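Pruvgate bench, hand-held grippers, left and right
January, after lunch

Picking up from Facundo's note. The left unit is fine again, the right one is nearly fine, and I've run out of small screws, so if anybody goes to the stores please bring back a bag (the short ones, not the long ones that Ulises keeps buying).

The left one had gone stiff on closing. I had the shell off this morning expecting a bent finger and found fluff packed into the slide instead, a proper little felt mat of it! Picked it out with tweezers, wiped the rail down, one drop of light oil and no more. It closes on its own spring now. I worked it open and shut 200 times by hand while listening to Cristóbal on the phone to Wulton about the invoice, and it never caught.

Finger pads: I took both sets off, washed them in warm soapy water and let them dry on a paper towel before they went back on. Please don't use the solvent from the blue cupboard on them. We lost a pair that way before Iara joined and they went as slick as soap.

The right one is where the trouble was. Its tracking kept dropping out whenever the hand turned inwards, and I spent far too long blaming the marker. I reprinted it, stuck it down again, squared it up with the little jig, same dropouts. Then I wiggled the cable at the handle end and there it was – a loose plug. The clip inside has lost a tooth. I've put a dab of hot glue on it for now and left a bigger loop of slack so the weight of the cable isn't hanging off the plug. New plug is ordered through Zilar, three days they say.

Reach check at the light table afterwards, with the usual bits and pieces put out. Cup first, phone second, mouse last, same as Maximiliano's sheet. 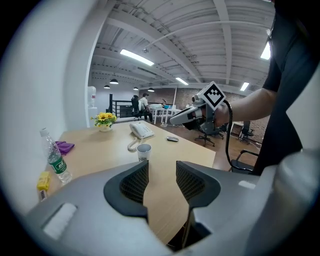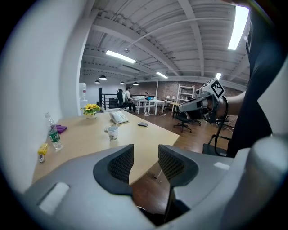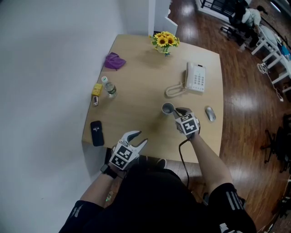
Reach check at the table. Last one is the right gripper at the metal cup, left one open.

Things I noticed while doing it:

The log for the right unit has 3,319 lines in it and I only found two gaps, both very short. Before the glue it was gapping every few seconds, so I'm happy to call that usable until the plug comes.

The left opens a touch wider than the right. I haven't touched the stop on either one. Maximiliano, did you? If you did, write it down please, I'd like to set them the same and I don't know which of them is correct.

My wrists were complaining after 60 goes at the cup. Iara says to shift the grip further back on the handle and she's right, though it does make the trigger feel a long way off.

Still to do: fit the new plug, scrape my glue off (sorry in advance to whoever gets there first), check the stops against the Ojeda drawing, and find the other hex key. It was in the lid of the case when I went to lunch.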